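# Reading the Layout: How Backgammon's Doubling Cube Changes the Game

*Plirkau Review of Table Games, 2023-06-27*

Most people who learn backgammon learn it without the cube. They are taught to move the checkers, to hit an exposed piece, to build a run of blocked points and to bear off at the end. Played in this way, backgammon is a pleasant race with a measure of luck. The doubling cube, which usually sits untouched in the corner of the box, turns it into a game of judgment about value.

The cube carries the numbers 2, 4, 8, 16, 32 and 64. At the start of a game it belongs to neither player and the stake is a single point. Before rolling the dice, a player who believes the position has become favorable may offer to double that stake. The opponent then has two choices. A refusal ends the game at once and costs one point. An acceptance allows play to continue at two points, and the player who accepted becomes the sole owner of the cube, with the exclusive right to make the next double.

## The Twenty-Five Percent Rule

The arithmetic behind a correct acceptance is simple. Suppose a player is offered a double and refuses it in four identical games. The loss is four points. If the same player accepts all four, loses three and wins one, the result is three losses at two points and one win at two points, for a net loss of four points. The two policies cost the same. It follows that a player with better than one chance in four of winning should, in general, accept.

This figure surprises newcomers. A position that will be lost seven times in ten looks like one to abandon, and at many club tables it is abandoned. Players who give up such positions pay a steady price over a season, and few of them notice it, as each separate refusal costs only one point.

Two adjustments apply. Ownership of the cube has a value of its own, and in a long game this lowers the winning chances needed to accept. Gammons work in the opposite direction. A player who fails to bear off a single checker loses twice the value of the cube, and a position with a serious risk of that outcome may have to be refused even when the winning chances appear adequate.

## When to Offer

The decision to double is more difficult than the decision to accept. The cube gives both players something: the stake rises for the player who offers, and control passes to the player who receives. A double made too early surrenders that control for very little. A double made too late allows the opponent to escape for one point from a game that might have brought two or four.

Experienced players speak of a window. It opens when the advantage is real and the next exchange of rolls may change the position sharply. It closes when the opponent would no longer be right to accept. Volatile positions, in which a single hit decides matters, call for prompt action. Quiet positions allow a player to wait.

In a pure race the matter can be reduced to a count. Each player adds up the pips needed to bring every checker home and off the board. A widely used guide holds that a player leading by eight percent of his or her own count may offer a first double, that nine percent justifies a redouble, and that the opponent may accept up to a deficit of twelve percent. The guide is most dependable in longer races and loses accuracy when few checkers remain.

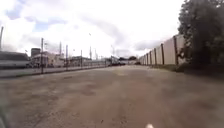
*An unpaved stretch of road, with a low fence along the left side.*

## Match Play

The principles above assume that every point has equal value. In a match to a fixed score this is seldom true. A player who needs only one point gains nothing from a doubled stake, while an opponent who trails badly has every reason to raise it. The Crawford rule, now standard in tournaments, addresses this imbalance. When one player first comes within a single point of victory, the cube is withdrawn for one game. It returns in the next, and the trailing player should normally double at the earliest opportunity.

The Nanayakkara Cup, held each November in Stistton, adopted the Crawford rule when it moved from money sessions to matches of eight points. The most recent event drew 40 entrants and produced 262 recorded cube decisions, all of which were later reviewed with Dedalus, the analysis program used by the organizers. The review found that wrongful refusals were the most common error in the early rounds. In the later rounds, the errors shifted toward doubles that came one roll too late.

## Advice for Club Players

Players new to the cube are advised to begin with short sessions at a nominal stake and to agree on the optional rules beforehand. The Jacoby rule, under which gammons count only if the cube has been turned, is customary in money play and is not used in matches. Automatic doubles on tied opening rolls should be limited to one per game or left out.

A written record is of great help. The position, the score and the decision can be noted in roughly 20 seconds, and the notes may be checked after play. The cube should be placed at the center of the bar before the first roll and moved to its owner's side after each accepted double, with the current value facing up.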